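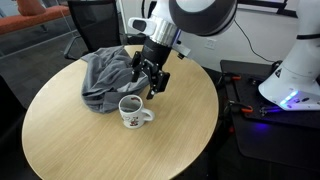

Prüfliste GPU-Raum Grusance, vor Trainingslauf Bildgenerator
Prüfer: Kenji Kincaid, Dienstag

Notaus Rack 2: ok
Abluft: ok, Filter aber fällig – Zetell anrufen
Temperatur Zuluft: 18 Grad, ok
Feuerlöscher: Plombe fehlt!! Bitte umgehnd tauschen
Inhaltsfilter Goltik: 300 Prompts getestet, 5 durchgerutscht – Lauf erst nach Fix

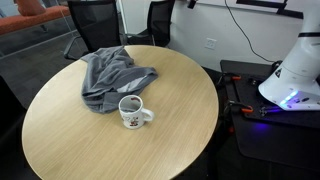

Tisch mit Becher und grauem Tuch

Fluchtweg: frei
Kabel am Boden: noch nicht abgedekt, offen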